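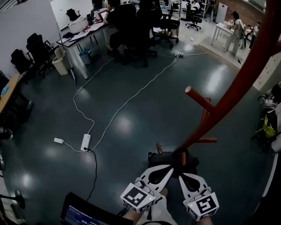
Harpreet Boychuk objected, when an early version of this section was read in Ostbridge, that tenants do not think about the entrance hall at all until it is full, and that our questionnaire therefore measured irritation and not use. We took this remark seriously. The wording of four items was changed, and the question on satisfaction was moved to the end.

Figure 3. Coat rack with a bag at its foot.

4.2 Storage near the door

The survey was sent to 700 households in Ostbridge and Carrilho, and 270 of them returned a complete form. In both towns the older apartments have a narrow hall without a built-in closet, so that coats, bags and shoes must share one wall. We asked where each kind of object is put in the first minutes after coming home, and where it is found in the evening.

Coats moved very little between these two moments. Bags behaved in a different way. Many respondents wrote that the bag is first put on the floor, near a rack or a chair (Figure 3 gives one such position), and that it is carried to another room only when something inside is needed. In 50 of the forms the bag was reported to stay in the hall until the next morning. Simard's earlier interviews in Carrilho found the same habit, but he explained it by the lack of hooks at a low height - an explanation which our data cannot confirm, as we did not ask for the height of the hooks.

A second result concerns the width of the hall. Households with a wider hall did not report less disorder. They reported more objects, and the comments were often longer and more annoyed. We return to this point in Section 5, together with the answers on shared entrances, which in January were still being coded.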